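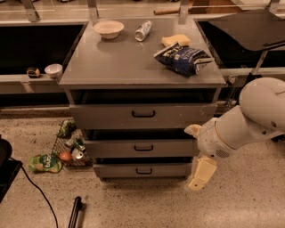

Payload is the wrong number to shop by. We ran the Remlow and Prikeo two-finger grippers on the same arm for 400 drawer pulls each, and rated force decided very little. A half-closed drawer with a U-shaped handle needs a slim fingertip and some give at the wrist – the Prikeo has both, and it lost its grip 4 times. The Remlow, stronger on paper, lost it 60 times, mostly on the bottom drawer, where the approach angle is poor.

Lambros Mitsotakis-Vlachou argues that a better controller would close the gap. Perhaps it would, but few labs have the months to tune one. I would ask suppliers for fingertip thickness first and newtons second.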